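Plomden Public Library
Staff and Public Guides
Reserving and Using a Group Study Room

Group study rooms at the Plomden Public Library may be reserved by any cardholder in good standing. This guide explains how to request a room, what to do on arrival, and how to leave the room when the reservation ends. It was last revised in August.

Before you begin

You will need your library card number and a working email address. Cards issued by the Asten branch are accepted. Visitors without a card may ask for a day pass at the service desk, but a day pass does not allow advance reservations.

Step 1. Choose a room

The Kulkarni Room seats up to eight people and is located on the second floor. The smaller rooms seat up to four. Groups larger than eight should apply for the meeting hall, which is covered by a separate guide and requires a signed agreement.

Step 2. Submit the request

Sign in to your account, select "Rooms," and choose a date and start time. Reservations are made in blocks of 30 minutes, up to four blocks per day for each group. Requests may be placed up to 11 days ahead. Enter the name of one responsible adult -- this person must be present for the whole reservation.

A confirmation is sent by email. If it has not arrived by the next morning, contact Melati Sumampouw in Public Services and give the date, the time and the last four digits of your card.

Step 3. Check in

Go to the service desk, show your card and collect the room key. Rooms are held for 15 minutes past the start time and are then released to the next group. 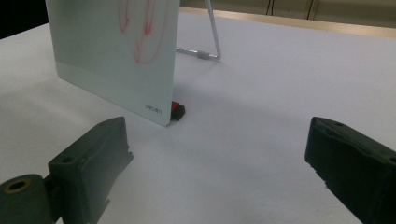
Supplies are signed out at the desk together with the key. Markers, an eraser and an extension cord may be borrowed at no charge. Writing is permitted on paper and on boards made for the purpose. A small white glass board that stands upright on the tabletop, with a drawing in red marker on it, is a suitable size for two or three people working side by side. Larger groups may prefer to ask for a flip chart. Permanent markers are not allowed in any room.

Step 4. Close the room

Five minutes before the end of your time, wipe all boards, return the chairs to the table and take any trash with you. Food is not permitted; drinks must have lids. Close the door, confirm that it has locked, and return the key and supplies to the desk.

Changes and cancellations

Cancel through your account at least two hours before the start time. A group that misses three reservations in a season may not reserve again until the next season begins. Appeals should be addressed in writing to Harriet Abernathy, Head of Public Services.

Related guides
Applying for the Meeting Hall
Printing and Scanning
Lost Keys and Replacement Fees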